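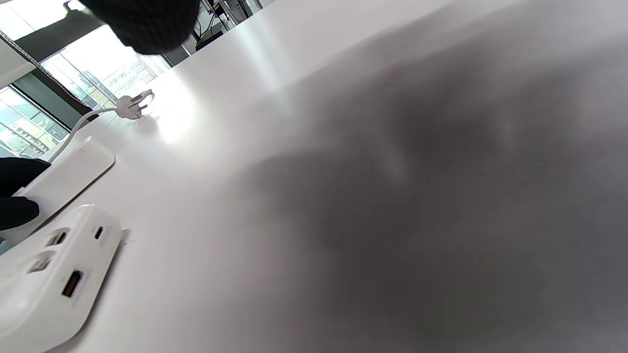 Bukis opens its workroom in Sterbridge to visitors on 30th January. These are the questions we get asked most before an open day, with answers from the people who will be running it. The work on show this winter is cable handling: picking up, turning and laying down the ordinary things that sit on a desk. A white power strip with its cord and plug lying across the table is typical, and so is a second strip with USB ports along one side. Hands in black gloves do the work on a plain white table by the window.

What will I see?

Two parts. In the first, one of our operators does a short desk task by hand, such as moving a power strip, straightening its cord or putting a plug where it belongs. In the second, a robot arm tries the same kind of task on the next table. Each part takes about 14 minutes, and there is time to ask questions in between.

Does the robot always get it right?

No. Cords are hard. A box keeps its shape when you lift it and a cord does not, so the arm has to keep looking and adjusting. If it drops something we leave the attempt running until it either recovers or stops. Visitors in December asked us not to cut those short, and we have kept to that.

Why power strips?

They turn up in nearly every home and office, and they combine a stiff part with a floppy one. The ports are also useful. A USB-A opening and a USB-C opening need different aim, and a plug has to be turned the right way round before it goes anywhere. Tín Đoàn picked the first set of objects for the project, which we call Tôn, and most of them came out of our own desk drawers.

How many attempts have you recorded?

As of the last count, 2,660 by hand with cords and 3,269 with other objects. The second number includes cups, folders and a lot of folded cloth. Robot attempts are kept in a separate list and are not in either figure.

Is anything plugged in during the demonstration?

The items on the visitor table are not connected to the mains. The robot and the computers are, and their cables run along the back. Please don't step behind the tables.

Can I try it myself?

Yes, at the hand station. You will be given gloves in small, medium or large and shown how to hold the tool. Sessions are first come, first served and the sign-up sheet is by the door. We can't let visitors run the robot arm.

Why do the operators wear gloves?

Mostly so that the hands look the same from one person to the next. It cuts down on one source of variation in the recordings. They also give a better grip on smooth plastic, though Ánh Vũ takes hers off for small screws and we allow it.

Will I be recorded?

The cameras at the work tables point down at the tabletop and may pick up sleeves, hands and whatever is behind the table. If you try the hand station, we ask you first whether we can keep the recording. Saying no is fine and you still get your turn. Sound is not recorded.

Can I take pictures?

Yes, of the tables and the robot. Ask before you photograph people. No flash, please. We already have plenty of light to deal with on that side of the room.

Doesn't the daylight cause trouble?

Sometimes. The table is white and on a bright day you get glare at the window end and a heavy shadow across the rest. We could pull a blind, but people's desks are near windows too, so Vinh Vũ prefers to leave it open for a good share of the sessions. The robot does worse in strong glare. You may see that for yourself if the weather is clear.

Is it suitable for children?

Children are welcome with an adult. The smallest gloves fit most ten-year-olds. The robot area is marked off with tape and has a rail, and an operator stands beside it with a stop button whenever the arm is powered.

How do I get there?

The workroom is on the second floor of the Wumthorpe building. Use the entrance on the parking lot side. The elevator is to the left as you come in and the stairs are straight ahead. The front desk will not have a list of names, so just tell them you are here for Bukis.

Is there parking?

A few spaces behind the building, and we keep 2 of them for visitors who need step-free access. Email us ahead if you want one. Street parking nearby is free after five.

Do I need a ticket?

There is no charge and no ticket. Groups of six or more should write to Nga Chu beforehand so we can give you your own slot — the room gets tight otherwise.

Can my school or company arrange a separate visit?

Yes, outside the open day. Ott Sproģis handles these. Tell him how many people are coming, how long you have, and whether the group has any background in robotics. For mixed groups he usually does a shorter talk and more time at the hand station.

I have an old power strip at home. Do you want it?

We might. Clean, undamaged ones are useful, especially in shapes or colors we don't have yet. Bring it along and leave it in the box by the sign-up sheet. We can't return items afterward.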